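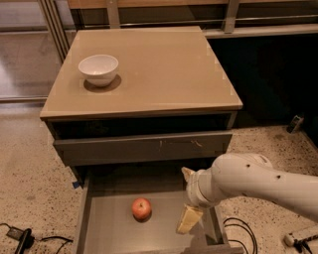 1/ Small storage thread! I'm sorting out the low beige cabinet this Thursday and I'm way too excited about it. Two drawers, one flat top, lots of opinions.

2/ Bottom drawer first – pull it all the way out so you can see every corner. Mine is smooth gray inside, so crumbs have nowhere to hide.

3/ Fruit and sponges don't get to be roommates. Apples go in the white bowl on top, where I'll remember to eat them! 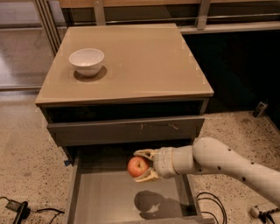 4/ And the bowl stays at the back left, so I've got the whole front free for mail and keys. Love that.

5/ Upper drawer is next – tea towels, I think? Henrike Tiedemann swears by rolling them. Rollers or folders, tell me!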